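How Long Does a Bed Sheet Stay Clean? Laundry Habits in Shared Student Housing
Project report, Home and Consumer Studies, submitted 10/09/2019

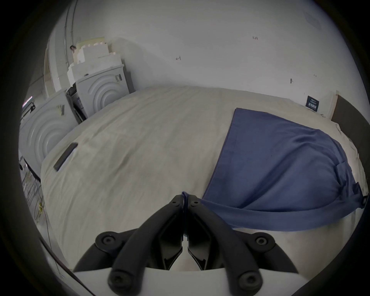 1. Why we picked this

Everyone in our group lives in shared housing and everyone had a different answer when we asked how often you should wash sheets. One said every week. One said "when it feels gross." So that became the project. We wanted to know what students do, what they think they should do, and what stops them. Mostly it's money and machines, more on that below.

We did not test for bacteria. We wanted to but the lab was booked and the swab kits cost too much for our budget. This is a survey plus a small wash test.

2. Survey

Paper forms and an online form, same questions on both. Handed out in Cemach Hall and Drumon Court, the two buildings that let us put a box in the lobby. We gave out 300 forms and got 241 back that we could use. The rest were blank or had only the first page filled in.

Questions were on:
How often you wash sheets, and pillowcases separately
How many sets you own
Where you do laundry and what it costs you
Whether you make the bed
Whether you eat in bed (we added this late, it should of been in from the start)

Problem with the survey: people round things. If somebody says "every two weeks" it could mean anything. We should have asked "when did you last wash them" instead. Too late by the time we noticed.

3. What people said

Most common answer for sheets was every two weeks. Second was once a month. Weekly washers were a small group and nearly all of them owned more than one set. That was the clearest pattern in the whole thing. If you have only one set you have to wash, dry and put it back on the same day, and with the dryers in Drumon Court that can take a whole evening.

Pillowcases get washed more often than sheets. Several people wrote in the margin that they just flip the pillow over. We counted flipping as not washing.

Cost came up a lot. The machines in Cemach Hall take cards, Drumon Court is still coins only. People in Drumon Court wash less. Could be the coins, could be that the laundry room is in the basement and you have to go outside to get to it. We can't separate the two from our data.

Eating in bed: more yes than no. No link to washing that we could see.

4. Wash test

We bought 3 plain white cotton sheets, same brand, same size. Marked small spots on each one with coffee, ketchup and pen ink and left them overnight. Then washed with:

Sheet A: Gape powder, warm
Sheet B: Jerkix liquid, warm
Sheet C: Jerkix liquid, cold

All on the normal cycle in the same machine, one sheet per load. We dried them flat over chairs so the dryer heat wouldnt set whatever was left.

Results. Coffee came out of A and B, faint ring on C. Ketchup came out of all of them, which surprised us. Ink came out of none of them. It spread on C and made a bigger gray patch than what we started with.

So for coffee warm water seemed to matter more than which detergent. We did not do Gape in cold, we ran out of sheets and then out of time. That's the obvious hole in the test. Also one sheet per detergent is not really a sample.

5. Drying and wrinkles

Not in the original plan but people kept bringing it up. A lot of students put sheets back on a bit damp because the dryer ended and they had no more coins. Some said the bed smelled musty the next day. We asked the housing office if the dryer time could be made longer and they said they would look into it. No answer yet.

Fitted sheets ball up in the dryer and trap everything else inside. Fix from one of the survey comments: stop it halfway, shake everything out, start again. We tried it and the load was noticably drier. Same cost.

6. What we would do different

Ask for last wash date, not frequency.
More sheets, at least 2 for each wash setting.
Include a building where laundry is free. This is the big one, we can't say much about cost without it.
Start earlier in the term. People moving in have fresh sheets and the October forms might look different from spring ones.

7. Suggestions for housing

Card readers in Drumon Court. A table for folding in both laundry rooms, right now people fold on top of the machines and whoever is waiting has to wait longer. A note in the move-in packet saying bring a second set of sheets. It's cheap to print and from our forms the second set is what goes together with washing more.

Blank copies of the survey form and the tally sheets are in the appendix folder. The tally for question 4 was redone, use the second version.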